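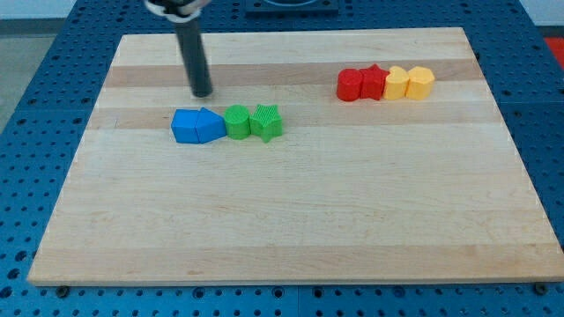
Moving a hand-sorting job to a robot bench

By Poppy Pickering, Skidstead
Aug 17, 2021

These are the steps we followed at Skidstead when the sorting of plastic shape blocks went from four hand tables to a robot bench. The procedure should work for any small-part sorting job with a similar layout. It covers the setup of the work and the changes to people's shifts. Wiring and programming are in the Fenitz manual and are not repeated.

Before you start

You will need the order sheet for the job, a full set of sample parts, the bench log, and one person who has done the job by hand for at least a season. For us that was Gaspard Leclerc. Plan for him or her to be off the regular line during setup. We tried to fit it in between his other work in December and had to start over.

Step 1. Write down the job as people do it

Stand at the hand table and write what happens to each part. Include the things that aren't in the work instructions. Our sheet said "sort by shape." The sorters had been grouping by color first for years, so that the packers could check a row at a glance. The bench program had to do the same or packing would have slowed down.

Step 2. Fix the row pattern

Lay the pattern out by hand on the board before anyone teaches it to the robot. We use two rows of four, with the blocks touching side by side. Each row holds two colors, two blocks of each: blue then green in one row, red then yellow in the other. A cylinder and a star go in both rows. The square and the pentagon go with the blue, the heart and the hexagon with the yellow.

Leave open wood between the rows, and keep the near part of the board clear. The operator needs that space to reach in and take blocks off.

Step 3. Run short batches

Run 55 boards with the operator standing at the bench. Write down every stop in the log, with the part and the position. Do not clear a stop from memory at the end of the shift. When a batch finishes with no unexplained stops, go to 200 boards.

If a row comes out with gaps, stop and check the teach points before changing the speed. Thibault Deschamps keeps the master copy of the points. Operators may view them but should not save over them.

Step 4. Rewrite the jobs

Do this before the bench goes live. At the hand tables, one person sorted and passed to packing. With the bench, the work is split as follows.

Bench operator: loads parts, clears stops, keeps the log, signs each batch.
Checker: looks over the finished rows and pulls rejects.
Packer: same as before, but takes boards from the bench side.

Give each person the new sheet in writing and let them mark it up. Albane Arnaud asked for the checker and operator to trade places at the midshift break, as checking is hard on the eyes. We added that.

Pay grade for the operator went up one step. Settle this early. Ours was left until after the trial, and two people who would have been good at the job didn't sign up.

Step 5. Keep one hand table

Orders with odd parts still go to hand sorting. Anything under 100 pieces does too, as changing over the bench takes longer than the job. Rotate people through the hand table so they keep up the skill.

Questions about the shift sheets go to Blandine Leblanc in the front office.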